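Sidley library to stay open through winter after lease is agreed

The branch library in Sidley will stay in its present building for at least another 2 years, after the owners of the site agreed to a new lease on terms the town council says it can afford.

The agreement was signed on 29th July and takes effect when the current lease runs out. It covers the ground floor, the reading room at the back and the small car park off Pugh Street, but not the upstairs offices, which have been let separately to Fustia, a firm that makes curtain fittings.

The future of the branch had been in doubt since June, when the owners wrote to the council asking for a higher rent. At that point the council said it was looking at other sites, including a former bank and a shared room at the leisure centre. Both have now been dropped. The bank needed a new roof and the leisure centre could offer only three days a week.

Arwel Mostyn, who runs the branch, said staff were told the news at a short meeting before opening.

"We had started making lists of what would go into storage and what would have to be given away," he said. "The local history shelves were the main worry. There was no room for them at the leisure centre and they are used every day, mostly by people looking into their families or their houses."

The local history collection includes parish maps, trade directories and bound copies of the old weekly paper. A petition asking for it to be kept in the town was signed by 313 people and handed to the council last month. Several of those who signed also wrote letters, and copies of these have been put in a folder at the front desk.

Opening hours will change slightly. The branch will open half an hour later in the mornings and close at six instead of half past five. The late evening will be kept, and so will the Saturday session, which is the busiest of the week. The story time for under-fives moves to the reading room, where there is more space for pushchairs.

Some work will be done on the building before the cold weather. The heating in the reading room has been poor for years and the boiler is to be replaced under the terms of the lease, with the owners paying for the boiler and the council paying for new radiators. The front door will be widened and the step taken out. Readers will need to use the side entrance while this is going on, and the book drop will be moved next to it.

The council has also set aside money for 17 new chairs and a second study table, to be placed by the windows. The old chairs will be offered to community groups in the area. Anyone interested should leave a name at the desk.

Demyd Hrynyshyn, who teaches an English conversation class at the branch, said the group had been ready to move to a church hall on the far side of town.

"It would have meant two buses for some of them," he said. "People come to the class and then stay to use the computers or take a book home. In a hall you do the class and you leave."

The class began with a handful of learners and now has nearly 74 names on its register, although not all of them come every week. It is split into two groups, and new learners can join either one at any time in the term. 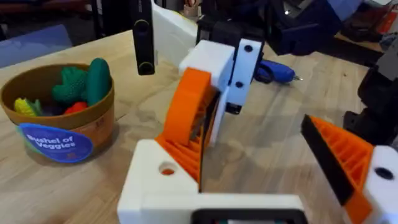

Page 2

Loans at the branch have risen over the past year, with crime novels and children's picture books the most borrowed. Large print is also in demand and Mr Mostyn said he had asked for more of it from the central store. Requests can be made at the desk or by telephone, and there is no charge for books that are already held elsewhere in the county.

The lease does not settle what happens in the longer term. Councillors have asked officers to report back on whether the building could be bought outright, and what it would cost to bring the upstairs rooms back into library use if Fustia were to leave. The firm has said it has no plans to move.

A proposal to rent out the reading room in the evenings was discussed but not agreed. The chess club and the Jemutell singers have both asked to use it, and the singers currently rehearse in the primary school. Councillors wanted to know more about the cost of keeping the building staffed after six - the matter will come back to them in the autumn.

Books due for return while the door is being widened can be renewed by telephone in the usual way. Fines will not be charged during the work. The public toilets will stay open throughout, but the photocopier will be out of use until the power points in the entrance have been moved.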